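Mivcombe kitchen evening: my notes
Jul 26, 2025

Start slowly. People will still be finding chairs and balancing cups of tea, so say hello, thank them for coming out, and ask who cooked something today. Wait for hands. Then ask who cooked on a counter they had to clear first. (In May every hand stayed up, and it got us all talking.)

My own story. When I moved into my place in Mivcombe I had what I thought of as a small kitchen, and I complained about it to anyone who would stand still. Then my sister-in-law came to stay and made a full dinner in it without once asking me where she could put something down. I watched her all evening, and I've been trying to cook like that ever since!

Slide 1: the landing spot. Explain that every hot pan needs a place to go before it leaves the stove. Pick the place first, then pick up the pan. I like a thick wooden board for this, left out on the counter all day, and I tell people to keep an old one for the job so they don't fret over scorch marks. Mention stone counters here, as somebody always asks. Some take heat well and some don't, and the sealant is often the weak part, so put the board down and don't test it.

Slide 2: boards with a groove. Groove side up for roasts, melons and tomatoes. Flip to the flat side for dough, if yours has one. Pass round the Clunatik board and let people feel the weight. It is heavy, so tell them two hands.

Slide 3: the big pan. I know, I go on about the big pan. Mine is an Esa and it lives out, and I stopped feeling guilty about that years ago. If you use a thing four times a week, let it stay where your hand falls on it. The waffle iron can go up high. Ask for their waffle irons, there will be at least one bread machine too, and let them laugh about it for a bit.

Pause for water.

Slide 4: wiping down. Show the folded cloth, damp, working from the back of the counter toward you. Lift the board and wipe under it, and stand it on its edge to dry. Don't rush this part, the questions here are always good ones.

If time is short, skip the Xavier rack story and go straight to the handout. Leave the last picture up while people collect their coats and come over to chat.

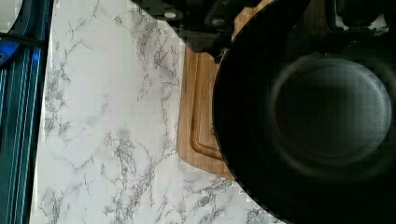
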